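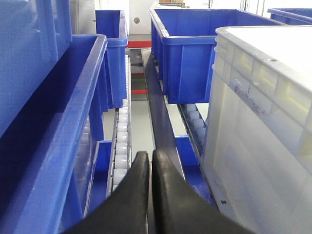 Plastic bins, with the aisle between them.

To: Panlow Food Buying List
Date: March 8, 2023
Subject: Re: spring order, flour and the Welik price list

Hello all,

The spring order form is open. It works the same way as in January, with a few changes I will go through below. Please read the part on flour even if you normally skip it, as the bag sizes are different now.

The January order came to £3,291 before the discount. Everything on it has been paid for apart from one household, and I have written to them separately. The discount was taken off your totals before you got your statement, so if yours looked lower than the form said, it is correct.

Welik have put out a new price list. Oats, red lentils and tinned tomatoes have gone up. Brown rice is the same. Chickpeas have come down slightly if we take the larger sack, which we did last time anyway. Olive oil is a problem. They will not hold a price on it for longer than a week, so I have left the price blank on the form. If you want oil, write down the most you are willing to pay per litre and I will only order it for you if it comes in under that.

They have also stopped doing the peanut butter in tubs. It is jars only, and dearer per kilo. I have kept it on the form in case people still want it.

Flour. We had roughly 306 kilos of it last time, most of it strong white. The mill we buy from, Liepiņa, has dropped the big paper sacks for everything except strong white and wholemeal. Rye and spelt now come in small bags only. This makes splitting easier but it costs a bit more. They have asked for our figures early, as they mill to order, so the flour page of the form closes before the rest of it. The closing dates are at the top of each page.

On to collection, which got most of the replies last time.

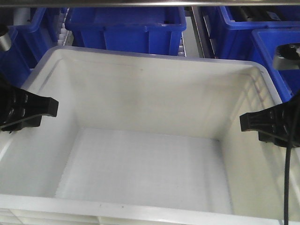 Nenley wrote:

> We have talked it over at this end and would prefer to collect from
> the hall as a group and do our own splitting afterwards. Waiting for
> the weighing out takes up most of a morning and several of us have to
> get back for work. If our share of the lentils, rice and so on could
> be left in whole sacks, we would sort the rest out between ourselves.
> We would still want the cheese cut, as none of us has a wire.
>
> Also, is there any chance of getting the rye from somewhere nearer?
> Two of our households only joined for the rye and the last lot was
> quite old by the date on the bag.

Yes to the first part. It suits the rest of us too, as it means less weighing. The only condition is that your lines on the form add up to whole sacks. If you end up half a sack over, please find a home for it before the form closes. I can't do it for you afterwards, because by then the order has gone in. The cheese will be cut as usual and labelled by household.

On the rye, I did ask. The small bags are packed fresher than the sacks were, so I would like to try them for one order before looking elsewhere. If they are no better, there is a mill shop that does rye, though it would mean a separate trip and somebody to make it.

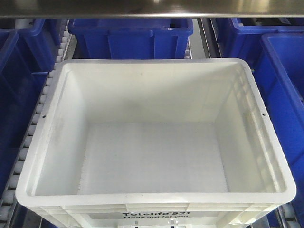
White tote, empty, with a small round hole on either side of the rim.

For everyone else, collection is at the hall as before. Bring your own containers for anything loose. Last time some people came with carrier bags for lentils – please don't, they split on the stairs. Jars with lids are fine, and so are old flour bags if they are clean. Write your name on the container as well as the lid.

Eggs are off the list until further notice. The farm has none to spare.

We need 3 people for the unloading and 2 for the scales. I have not put anyone down in advance. Reply to the list if you can do either, and say which.

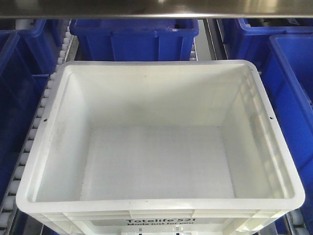
Payment is by bank transfer, with your household number as the reference and nothing else in that box. Several payments came in marked "food" and it took a long while to match them up. Please don't pay until you have had your statement, as the amount nearly always changes when Welik are short of something.

If you are owed for missing items from January, it will come off your spring total. That was mainly the cashews and the cider vinegar. If you would prefer the money back, tell me before the form closes.

The form is at the usual link. Questions about the form to me, questions about flour to the list please, so that others can see the answers.

Panlow orders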